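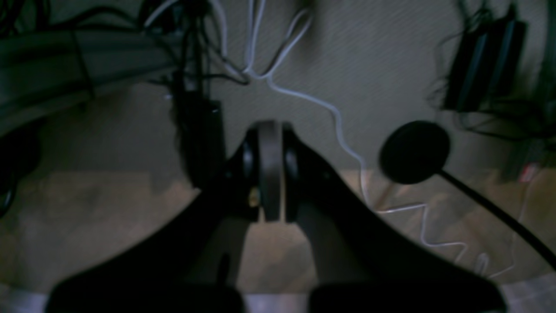
Robot teachers wanted: casual and part-time, Semcombe

Posted 11th April

Have you ever tried to explain to someone how to fold a fitted sheet? You give up after a minute and just say "watch me". Teaching a robot is a lot like that, and we are looking for people who would enjoy doing it for a few hours a week.

We are the learning group at Zatex. We work on robot arms that can help with ordinary jobs around a home or a small workshop, and our arms learn by copying. A person guides the arm through a job, the cameras and sensors record every movement, and the learning program goes through all of those recordings looking for what they have in common. Each recording is called an episode. Our program needs a great many of them, done by people with different hands and different habits, and that is where you come in!

What you would be doing

Most shifts are spent at one of our 3 stations, guiding an arm through short jobs. You might put cups on a rack, sort cutlery, close zips, coil a cord, or pick up a sock and drop it in a basket. A job usually takes under a minute. Then you reset everything, move the objects to new spots and go again. We ask for 100 episodes in a full shift, with plenty of breaks, and it is fine if you come in under that while you are learning.

You would also:

Mark each episode as good, fumbled or failed. We keep the fumbled ones, so please don't be shy about them.
Write a short plain sentence saying what you did ("picked up the blue cup and put it on the top shelf").
Change the lights, the table coverings and the clutter between sets. The arms need to cope with messy rooms and dim corners.
Tell us when a job is badly set up. Some of our best changes this year came from people in their first week.

In February our teachers finished the Huanca set, which covers 107 different household jobs. The next set is called Starton and it is all about soft and bendy things: cords, tea towels, shoelaces, bags. These are hard for robots and surprisingly good fun to teach. You will have favourites by the second day. (Ours is the drawstring bag.)

Who we are looking for

You don't need a degree or any background in computers. Our current teachers include a retired upholsterer, two nursing students and a former school cook, and they are all very good at it in different ways. We would love to hear from you if you:

are 18 or over and can legally work here
are patient with repeated work, and can still be careful on the eightieth go
can stand or sit at a bench for up to 50 minutes at a stretch
can write a clear sentence in English
don't mind being around moving machinery once you have been trained

Left-handers, please apply - we are badly short of you. We would also like more people who have limited grip or use only one hand. The guiding handles can be adjusted, and there is a foot pedal for starting and stopping. If there is something else that would make the work possible for you, tell us and we will see what we can do.

Hours and pay

Shifts are four hours, either 8:30 to 12:30 or 1:15 to 5:15, Monday to Friday. You choose between two and five shifts a week and the roster comes out a fortnight ahead. Pay is $34.50 an hour, including your training time, plus the usual casual loading. Training is two paid shifts with an experienced teacher beside you.

The contract runs for six months to begin with. Some people have gone on to check episodes or design new jobs for the arms, and we are always glad when that happens, but there is no pressure to be anything other than a very good teacher.

Privacy and safety

The wrist cameras point at the gripper and the work. Your hands and sleeves may turn up in a recording now and then. Your name is never stored with an episode, only a teacher number. You will be shown the stop button before you touch anything else, and the arms are limited to a slow speed whenever a person is within reach. Please wear closed shoes and tie back long hair.

How to apply

Send us a few lines about yourself and which days suit you. A résumé is welcome but optional. In place of a cover letter, please write out instructions for one small job you do at home, in under 200 words, as if for someone who has never seen it done. Making toast is taken!

Applications go to Teemu Leinonen, teaching lead, through the form on our careers page. Quote job number 414. We read them as they come in and will invite people for a one-hour trial at the stations, which is paid. Everyone who applies gets a reply, and if you would like to come and have a look before deciding, say so on the form and Teemu will find you a time.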